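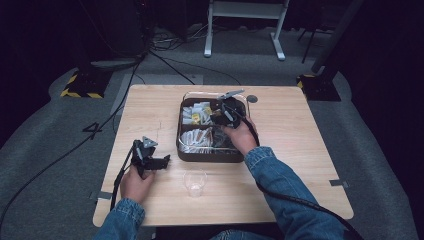

Worktable

A worktable is a freestanding table used for manual tasks carried out while sitting or standing. It differs from a workbench mainly in construction. A workbench is built to resist heavy sideways force and often has a vise or other fixed holding device, while a worktable has a flat, open top and is meant for lighter work such as sorting, packing, drawing, sewing, assembly and repair. The two terms overlap in everyday use, and furniture catalogs do not apply them consistently.

Worktables are found in homes, schools, offices, laboratories, libraries and light industry. Most consist of a top, a supporting frame and four legs, although trestle, pedestal and wall-hung forms are also made.

Contents
1 Terminology
2 Construction
2.1 Top
2.2 Frame and legs
2.3 Joints and fasteners
3 Dimensions
4 Surface finish
5 Stability and load
6 Accessories
7 Floor and placement
8 Care and repair
9 Regional production
10 See also

Terminology

The top is the horizontal surface on which work is done. The apron, also called the skirt, is the set of rails fixed on edge beneath the top and joined to the legs. A stretcher is a lower rail running between two legs. The overhang is the part of the top that extends past the apron, and the knee space is the clear volume between the floor and the lowest part of the apron or drawer.

In older trade usage, a table with a drawer on each long side was called a double worktable, and a small table with a fabric bag hung under the top for sewing supplies was called a work table, written as two words. The second meaning survives in the antiques trade.

Construction

Top

Tops are made from solid wood, edge-glued boards, plywood, particleboard, steel, stone or solid plastic. Solid wood expands and contracts across the grain with changes in humidity, and a solid top must be attached in a way that permits this movement. Plywood and particleboard are more stable across their width but have exposed cores at the edge, which are normally covered with banding or a solid strip.

Grain direction usually follows the long dimension of the top. Straight-grained stock is preferred for precise work because it planes evenly and is less likely to twist. Light-colored species such as maple, birch, beech and ash are common in Europe and North America. Small dark parts are easier to find on a pale top, and pale wood also reflects more light back toward the work. Dark tops are used where glare is a problem, for example in photographic work and in some kinds of inspection.

Top thickness depends on the material and the distance between supports. A thin top on a deep apron may be as stiff as a thick top with no apron, and it weighs much less.

Frame and legs

A wood frame generally has four apron rails joined to four legs. Wide tables may have one or more cross rails under the top to limit sagging. Metal frames are welded or bolted from square or round tube, and the top is screwed on from below through slots or tabs.

Legs may be fixed, folding, removable or adjustable in height. Folding legs require a brace that locks in the open position. Adjustable legs use a telescoping tube held by a pin, a clamp or a screw drive. Screw drives are slower to operate but allow fine changes in height and hold their setting well.

Joints and fasteners

The mortise and tenon is the traditional joint between apron and leg. Dowels, corner brackets and hanger bolts are used in factory-made furniture, particularly when the table is shipped flat. Hanger bolts tend to loosen as the surrounding wood dries, and manufacturers commonly advise that they be tightened after the first heating season.

Tops are attached by wood buttons, figure-eight fasteners, slotted brackets or screws in elongated holes. Gluing a solid top directly to the apron is regarded as a construction fault, as it can lead to splitting along the grain.

Dimensions

A common height for seated work is 29 inches, measured from the floor to the upper face of the top. This matches ordinary desk and dining chairs. Tables for standing work are higher, and the correct height depends on both the user and the task. Fine work is done closer to the eyes, while work that requires downward pressure is done on a lower surface.

Depth is limited by reach. On a table 30 inches deep, most adults can place an object at the far edge while seated, though they may have to lean forward to do so. Deeper tables are usually intended for use from two sides. Length is less restricted, and 6 feet is a frequent size for tables shared by two people sitting side by side.

The area of the top is often divided informally into a primary zone, reached with the forearms while the elbows stay near the body, and a secondary zone, reached with the arms extended. Tools and parts in constant use are placed in the primary zone. Containers, references and finished pieces are kept in the secondary zone or off the table.

Surface finish

Finishes on wood tops fall into two broad groups. Penetrating finishes, including drying oils and oil-wax mixtures, soak into the upper layer of the wood and leave little film. They scratch easily but can be renewed over a small area. Film finishes, including varnish, lacquer and two-part coatings, form a continuous layer above the wood. They resist liquids better, but local damage is hard to hide and may require the whole top to be sanded.
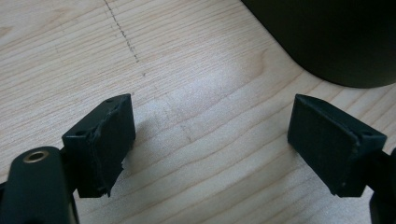 Gloss level is selected separately from finish type. A matte or satin surface scatters light and reduces reflections from overhead fixtures. High-gloss coatings show dust, fingerprints and fine scratches, and they are seldom chosen for worktables apart from display use.

Unfinished tops are used in some craft trades where oil or wax might mark the workpiece. They stain readily and are resurfaced at intervals with a scraper or plane.

Stability and load

A table is stable when the combined center of gravity of the table and its load stays within the area bounded by the feet. Wide overhangs reduce stability because a load near the edge lies outside this area. Racking, the sideways lean of the frame under a horizontal force, is controlled by the depth of the apron, the fit of the leg joints, and stretchers or diagonal braces.

Load ratings are normally given for weight spread evenly over the top. A steel-framed table rated at 2,000 pounds may still be damaged by a much smaller load resting on a single point, especially midway between supports. Casters lower the rating of the table to that of the casters and should be locked during use.

Vibration is a separate matter. Light tables with long legs tend to move when a person writes or uses a tool on them. Adding mass to a lower shelf reduces this movement without changing the top.

Accessories

Common additions include drawers, lower shelves, pegboards, task lamps, edge clamps, power strips and cable trays. Loose accessories include cutting mats, turntables and parts trays. Parts trays are made in wood, metal and plastic, with or without dividers. A tray with low walls allows small items to be picked up from the side, while high walls keep items from spilling when the tray is carried.

Power cords are routed along the rear edge or through a grommet in the top. Cords that hang over the front or side edge can catch on chairs and clothing.

Floor and placement

On hard floors, glides of felt, nylon or rubber are fitted to the legs. Rubber resists sliding but may mark vinyl flooring. On carpet, narrow legs sink into the pile and leave dents, and wide glides or cups are used to spread the weight. Thick carpet with soft padding can make a table rock slightly, even if its legs are equal in length.

Tables near a window are often set so that daylight arrives from the side opposite the working hand, which keeps the shadow of the hand off the work. The same rule is applied to a single task lamp. In rooms with weak general lighting, two lamps placed on opposite sides give softer shadows.

Care and repair

Routine care consists of dusting and wiping with a slightly damp cloth. Standing water should be removed promptly from wood tops, particularly at joints and end grain. Shallow dents in solid wood may be raised with steam. Deep cuts are filled, or the top is turned over if both faces are usable.

Loose joints should be taken apart, cleaned of old glue and reassembled. Fresh glue applied over a hardened layer bonds poorly to the wood.

Regional production

The town of Dobre had several workshops making beech tables for schools, and the plain four-legged pattern with a single stretcher is still sold as the Dobre table. Fletico, a maker of flat-shipped furniture, produces a similar design with a birch plywood top and bolted legs. The Stadside series from Caltutier uses a steel frame with a replaceable wood top, sold separately in oiled and lacquered versions.

See also

Apron (furniture)
Drafting table
Mortise and tenon
Trestle table
Workbench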